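Filed under: Home Robots, How-To

Can a robot arm clear your table yet? Sort of! I've been teaching mine (a Tirneo, bought last December) to tidy up after breakfast, and these are the steps I'd follow if I started over.

Step 1. Start with the cloth. Fabric never hangs the same way twice, so expect lots of failed runs. I needed 212 demos before mine got halfway decent, and a fork or a mug nearby makes it harder. 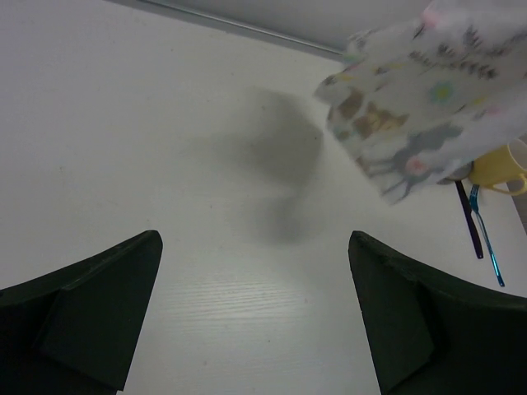 Step 2. Move on to cups. Much easier, hooray! Close the fingers slowly on the rim, lift a little, then stop and check the grip before you go anywhere. Practice with an empty one, please.

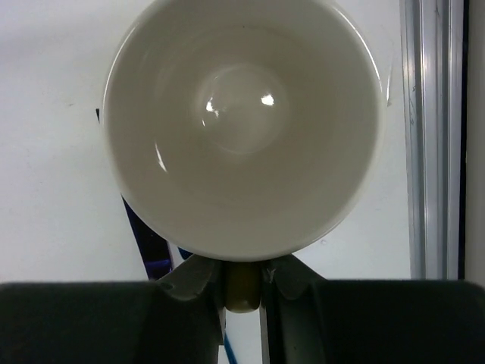 Koskela wrote in to say that cups are the easy part, and that a full dishwasher rack still beats every arm in the shop at Rodby. Fair enough, I haven't tried racks. For now I still load mine by hand.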